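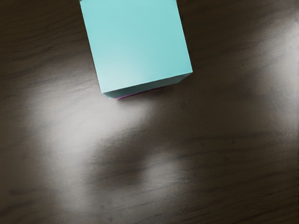 Protokoll Teamrunde Kommissionierung, Orkura, 01/07/2023

Ich schreib diesmal mit, also bitte nicht so streng sein! Gunārs Priedītis hat die Runde geleitet, Indrek Tamošiūnaitė war für die Automatisierung dabei, dazu fast alle aus der Frühschicht.

1. Stand Zelle Dakance
Indrek hat die Stapelaufgabe in der Simulation gezeigt. Erst kommt das Stapeln mit zwei Würfeln dran, danach unsere kleinen Kartons von Zanetti. Bisher gibt es 47 Durchläufe, die wertet er noch aus. Ich hab gefragt, warum wir nicht gleich mit Kartons anfangen (fanden andere auch komisch). Seine Antwort: Bei Würfeln sieht man schneller, ob die Griffposition stimmt. Na gut.

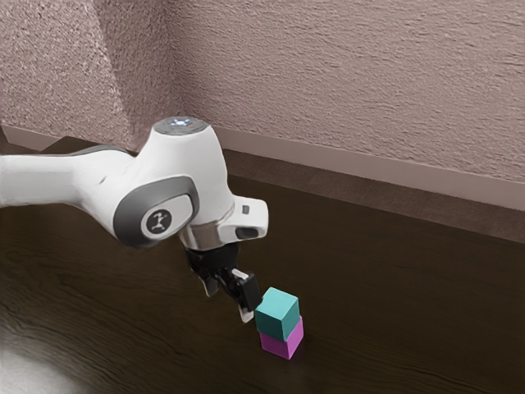 Simulation Dakance: Greifer offen neben dem Würfelstapel

2. Was heißt das für uns?
Da wurde es lebhaft. An Platz 7 wird ab Oktober nicht mehr von Hand gestapelt, wenn der Test am echten Arm klappt. Gunārs sagt, es fällt keine Stelle weg, die vier Leute von dort gehen in die Endkontrolle oder lernen die Zelle zu bedienen. Ich hab drum gebeten, dass wir das schriftlich kriegen, und das macht er auch. Offen ist die Eingruppierung: Wer die Zelle betreut, trägt mehr Verantwortung und will das auf dem Lohnzettel sehen. Gunārs nimmt es mit nach Cinthorpe.

3. Schulung
29 Anmeldungen, viel mehr als gedacht, super! Die Spätschicht möchte einen eigenen Termin, nach Feierabend um zehn setzt sich da keiner mehr hin. Indrek schaut, was geht. Wer mag, darf vorher schon mal in der Simulation rumprobieren, einfach bei ihm melden.

4. Sonstiges
Der Pausenraum bleibt, wo er ist, das Gerücht mit dem Schaltschrank stimmt nicht. Die Stehmatten an der Packstraße sind durch, Gunārs bestellt neue.

Nächstes Mal schreibt bitte jemand anders.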